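Handout 11: Reviewing a mobile bin-moving kit before purchase
Course: Automation for Small Workshops
Prepared by Elspeth Paterson, with corrections from Jessie Paterson

What to read before class

Please read the short data sheet of the Ravora kit and the price list from Ranport, who sell it and also do the installation. You do not need to understand every line of the data sheet. Mark the lines where you think a buyer could misunderstand something, and bring them with you.

1. The product

Ravora is a mobile base with a flat top and a lifting fork. It takes a plastic bin from a shelf, drives it to a workbench, and later brings it back. The kit contains the base, the charging dock, one fork and the Trida software, in which the user draws the map and writes the tasks. A second fork is sold separately. Training for two persons is included in the price, but only when it is booked in the first month after delivery.

The seller says that the kit is ready in one morning. In our review we treat this sentence as a claim, so we ask what must be true in the room before the morning begins.

2. Reading the numbers

Three numbers in the data sheet are important for us.

Lift height: 138 cm. This is measured from the floor to the fork, and not to the top of the bin. Students often mix these two.

Aisle width: the base needs 255 cm for a full turn with a loaded fork. Without the load it needs less, and the sheet gives only the smaller value on the first page. The larger value is in the appendix. When you compare two products, always compare the loaded values.

Bin weight: maximum 11 kg. This includes the bin itself.

3. The room

A workshop is rarely drawn correctly on its own floor plan. The plan shows walls, doors and the big benches. It does not show chairs, plants, cables or cones, and these are the things which the scanner meets every day. For this reason we make the room survey by foot, with a tape and a notebook, before we open the software.

The scanner of the Ravora sees in one flat plane, a little above the floor. A wall is easy for it. A chair with a five-star base is difficult, for in the plane there are only some thin arms and a column, while the seat above is much wider. A bench on legs has the same problem – the scanner finds the legs and believes that the space between them is free. 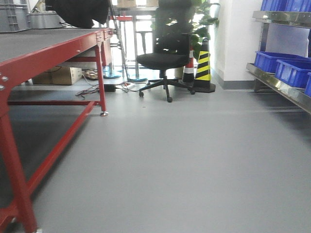
Trida offers two tools for such cases. The first is the keep-out zone, which you draw on the map with the mouse. It is good for benches and shelving, things that stay where they are. The second is the soft zone, where the base may drive but only at low speed. We recommend it for every place where a chair can roll.

Cables on the floor are not detected at all. The manual says this clearly, on the page about maintenance, where few people will look for it. A power strip must be fixed to a wall or placed under a cover before the first run.

Polished metal is a further point. Steel shelves can give false echoes, and the base may stop too early or approach at a small angle. Ranport sells matte tape for the front edge of the shelf. In our own trial at the MacAulay workshop ordinary gray tape did the same work.

4. Strong and weak sides

We liked the fork. It is quiet, it goes under the bin slowly, and it stops when it feels resistance. The task editor is also good, and a person who never programmed can write a simple round trip in one afternoon.

We liked less the way how error messages are written. "Fault 1981" appears for a blocked wheel and also for a lost map, and the user must open the log to know which one it is. The support line answered us politely, but the answer was to restart.

The price of the yearly license is not on the first offer. Ask for it in writing.

5. Exercise, in pairs

Choose a room in your own workplace or in the college. Make a survey by foot and draw the room as the scanner would see it, then draw it again as a person sees it. Mark keep-out zones and soft zones in two colors. Write half a page to an imagined manager, where you recommend to buy, to wait, or to ask for a trial period, and give the one number from the data sheet which decided it for you.

Submission is before the end of June. Drawings by hand are welcome, but please write the measures so that another person can read them.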